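Print this page | E-mail to a friend
Filed under: Workshop How-Tos > Arms & Grippers

How to compare two wrist cameras without fooling yourself

Quick one, I have to be out the door soon. We had the Trokmont wrist cam and the Brekix wrist cam on the bench and wanted to know which one to keep on the arm. Same mount, same gripper, same table. Took most of an afternoon, could have been half that if I'd done the steps in this order.

What you need. An arm you can send back to the same pose. Both cameras. The mount screws that came with the mount, not the ones from the junk drawer. One object with some texture to it. A plain table, light color if you have one.

1. Pick your poses first. I used 6. Two looking straight down, two tilted, one close in, one pulled back to the table edge. Save them in the controller with names. "pose_new_2" is not a name.

2. Fix the light. Blinds down, room lights on, leave them. If the light changes halfway start over.

3. Lock exposure and white balance on both. Auto is fine for everyday use but it wrecks a comparison. A big white tabletop pulls auto exposure all over the place and you end up testing the auto, not the camera.

4. Route the cable before you shoot anything. Leave enough slack for the last joint to turn all the way both directions. Run every pose slow, watch the cable. Mine snagged on pose four and I had to redo the lot.

5. Park the texture object near a corner of the view. Everybody puts it dead center. Corners are where cheap lenses go soft, so thats where you want the weave or print or whatever you've got.

6. Shoot 10 stills per pose per camera. Wait for the arm to settle – a full second, longer if yours wobbles. Then swap cameras and do it all again.

The pulled-back pose is the one I'd keep if I could only keep one. Texture up in the corner, a long edge to check for bend, and part of the arm in view so you know how much picture you lose to your own hardware.

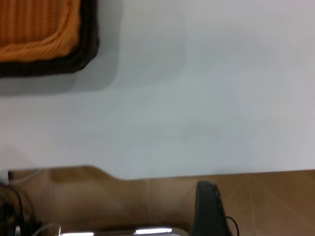 Sachdeva wrote back after the first draft that a table edge is a poor straightness check unless you've put a ruler on it, and that a printed grid taped down would settle the lens question in one shot. Fair. Tape down a grid. Do it between steps 5 and 6 and don't move it.

7. Compare side by side at full size. Not thumbnails. Look at the weave first: can you still pick out the rows or has it gone to mush? Then the edge or grid. Then bright metal, if there's any in view, for blown highlights.

Our result: Brekix sharper in the corners, Trokmont quicker to start up and easier to mount. We kept the Brekix. Might of gone the other way if we swapped cameras often.

Oh, and write down the focus setting. I didn't.

Print this page | E-mail to a friend

Comments (3)

costberg_fan: Does the mount fit the Costberg arm? Hole pattern looks different on mine.

Author: Needs the adapter ring. Buy the thick one, the thin one flexes.

m_bench: Did step 3 last night and my "bad" camera was fine the whole time. Was ready to send it back, thanks!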